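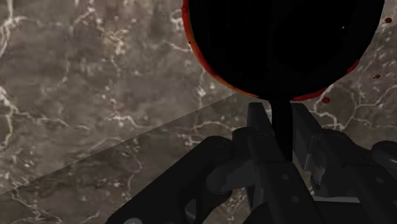 Black pan-like object with a red and orange rim on a marbled surface.

Flirlow Investor Forum > Fixed Income > Brondham notes and the May rate decision

InesOts
Member
Members holding the Brondham floating-rate notes will have seen that the coupon resets on Tuesday. My position is 9 percent of a retirement account. I would appreciate views on whether to hold through the reset or move to the fixed series.
Regards, Inese Ots

ledger_70
Senior Member
I would hold. The central bank's last statement gave no indication of a cut before the fall, and the floating series pays 49 basis points more than the fixed one at present. Moving now gives up income in exchange for protection that may not be required.
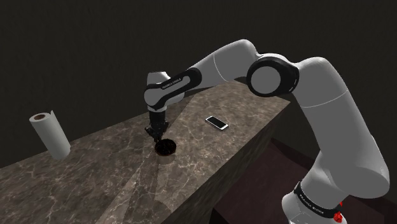
The cost of the switch should also be considered. Enalley charges a dealing fee on each side, and the spread on the fixed series has been wide all month.

Pai
Member
I must respectfully disagree with the previous poster. The statement removed the word "patient," and short-dated yields fell the same afternoon. A holder who waits for a formal announcement will pay a higher price for the fixed notes.

ledger_70
Senior Member
Yields recovered most of that move by the close. One word in a statement is not a sufficient basis for a trade.

Pai
Member
They recovered part of it. Two-year paper remains lower on the week. I would refer members to page 2 of the Brondham circular, which permits early redemption of the floating series at par. The fixed series has no such provision.

InesOts
Member
Thank you both. I had not read the redemption clause. Does it apply to notes bought in the secondary market?

Pai
Member
It applies to all holders of record. The notice period is in the same paragraph.

ledger_70
Senior Member
I accept the point on redemption. My view on the timing of a cut is unchanged.

InesOts
Member
I intend to move half of the position and will ask Enalley to confirm the fee in writing before placing the order.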